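工单号：3058
提交人：Gaurav Singhal
产品：Faremora 衣物整理柜（Skivwood 系列，四层抽屉）
问题类别：使用问题／抽屉关不上
状态：处理中

你们好，又是我。上次问滑轨螺丝的也是我，那个已经解决了，谢谢 Garg 门店的师傅，寄来的配件正好能用。

这次的问题是第二层抽屉。说明书第14页写着，这一层可以竖着放叠好的上衣和裤子，我照着放了，结果推到最后还差一截，怎么都推不进去。使劲推的话里面会"咔"一声，我怕把后面的挡板顶坏，就不敢再推了。

先说一下我已经试过的，免得你们再让我从头来一遍（客服电话里那位小哥特别耐心，但是我真的把抽屉拆装了三次！）：

第一步，把抽屉整个抽出来，空着装回去。能关上，很顺，一点声音都没有。所以滑轨应该没毛病。

第二步，只放袜子和薄T恤。也能关上。

第三步，按我平时的叠法把衣服放满。关不上，卡在同一个位置。

第四步，衣服拿出来，后挡板前面用手摸了一圈，没有掉东西，也没有翘起来的木刺。

那问题就出在衣服叠得太高或者太厚了吧？我量了一下叠好的那件藏青色衣服，竖起来比抽屉侧板高出一点点，就那么一点点，偏偏上面一层的底板压得很低。我平时是对折再对折，领子那头特别鼓。于是今天干脆把柜子里的衣服全搬到床上，打算一件一件重新叠，叠小一号再放。粉花被子上铺得到处都是，藏青色那件最难弄，料子软，刚捋平一放手又缩成一团。 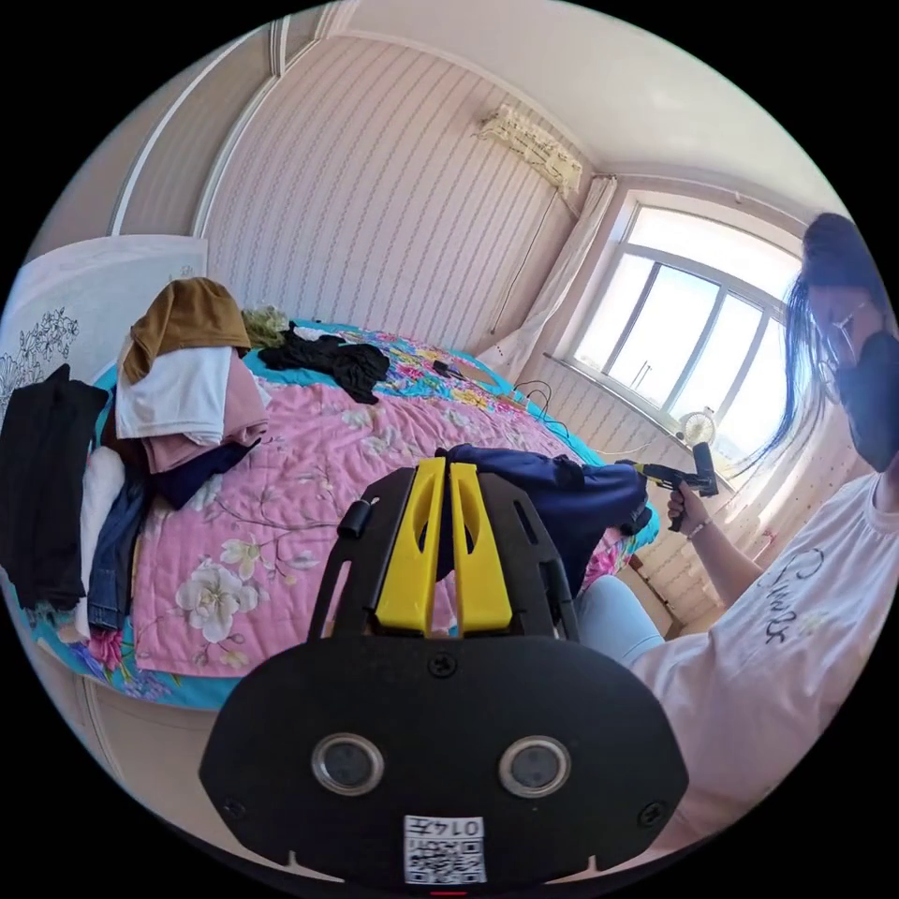
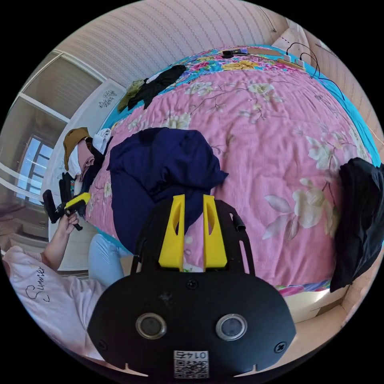
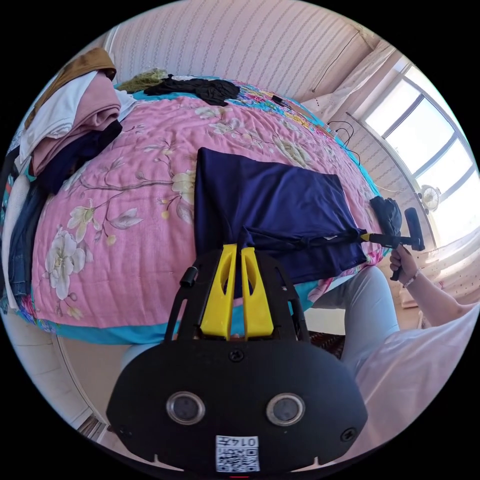 附件1至3：床上待叠的衣服，三张里都有藏青色那件，附件3里是摊开的样子。

重新叠的办法我也写一下，你们看看对不对。我是先摊成一个大长方形，两边往中间折，再从下往上卷三折，不再对折两次了。这样叠出来矮了不少，就是变宽了，竖着放一排能放下的件数比原来少。牛仔裤我没敢这么叠，厚，卷三折以后像块砖头，最后还是平放在最底层抽屉里。

重新放进去以后的情况：

第二层放一半，能关。
第二层放满，还是差一点，不过比之前好多了，轻轻推一下能到底，就是拉开的时候最后面那件会被上层底板刮一下，领子都翻起来了。

所以我现在有几个问题想麻烦你们：

一，第14页那张示意图，画的到底是第二层还是第三层？我把两层的侧板比了比，第三层明显深一些。要是图印错了，那我把衣服换到第三层就完了，不用折腾。

二，后挡板能不能往后挪？我看背面有两排孔，现在螺丝拧在靠前那排。能拧到后面那排的话我自己就能动手，但是不想乱动影响保修。

三，Brokow 那款分隔条，网页上写适用于 Skivwood，能不能用在第二层？我想用它把上衣隔成两排，省得拿一件倒一片。评论里有人说装上以后抽屉会变紧，我现在已经够紧的了，哈哈，有点不敢买。

另外提个小建议，说明书里能不能加一个"叠好以后最高多少"的数字？光画一摞整整齐齐的衣服，看着谁家都能放进去，我家的毛衣就是没有图上那么听话。

----
补充（同一天晚上）：

刚刚把第二层和第三层的东西对调了一遍，薄的放第二层，重新叠过的上衣放第三层。第三层放满了也能关，拉开也不刮领子。看来八成就是层数的问题。

不过第二个和第三个问题还是想要个答复，因为第二层现在只能放薄衣服，冬天的厚衣服总要有地方去。棕色那件我到现在还没决定放哪儿，先摞在最上面了。

需要我再拍柜子背面那两排孔的话说一声，柜子靠墙，得等我找人帮忙挪一下。电话白天不太方便接，直接在工单里回复就行。

Gaurav Singhal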